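Ticket 612 – Gripper won't let go all the way
Project: Ludon (student robotics club, Kadelville)
Opened by: Urs Wyss
Opened: 15/07/2022
Status: open, workaround in place

Hi all, me again! So the gripper closes fine, it grabs fine, and then when I tell it to open it stops partway and just sits there. Happens maybe one time in four, always after a long squeeze. We've got the Altcombe meet coming up and the duck rescue task is half our points, so I'd love to get this sorted.

What I've tried so far:

Swapped the servo cable for the spare. No change.

Put the old firmware back on, the one we ran in May. It got worse, so I went back to the new one.

Checked the Aigner driver board settings. The open limit was set to 100 and the close limit to 17, same as on the team sheet. Bumped close up to 22 so it doesn't squeeze quite so hard, and that helped a lot. Still jams now and then though.

Took both fingers off and put them back on. One of the clamp screws had worked itself a bit loose (my fault, I think I did that one last time). Tightened it, ran the test again, got a clean run of 4 and then it stuck on the next one. Argh.

My guess now is that the soft fingers bulge when there's more than one thing between them, and the linkage gets pushed slightly sideways. With a single duck I can't make it fail at all. With a pair I can, if I wait long enough.
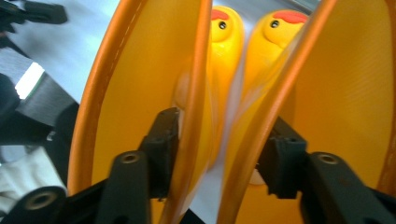

Two ducks in the grip, heads up near the fingertips.

For now I'm running it with the close limit at 22 and a half-second pause before opening – seems OK, but it's slow and we'll lose time on the clock.

Could someone with the CAD files check how much side play the linkage is meant to have? Mine wiggles more than I'd like. Also, do we have any of the thin washers left? I looked in the parts drawer and only found the fat ones.

Leaving this open till I hear back. Urs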